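Search this site
Search
Reading time: 1 min

Garton centre begins recording cloth-handling examples

03/03/2023

The Sellier Centre at Garton has begun gathering examples for a learning system intended to handle soft fabrics. Staff work with hand-held grippers, and each session is recorded for later training. 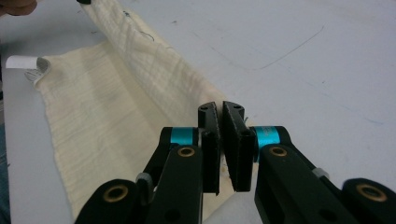 A hand-held gripper over a length of crinkled cream fabric at Garton.

The first stage calls for 3032 recordings, of which 400 will be set aside for testing. Program manager Sulastri Pangaribuan said the work would continue until May.

Contact | © Sellier Centre | Back to top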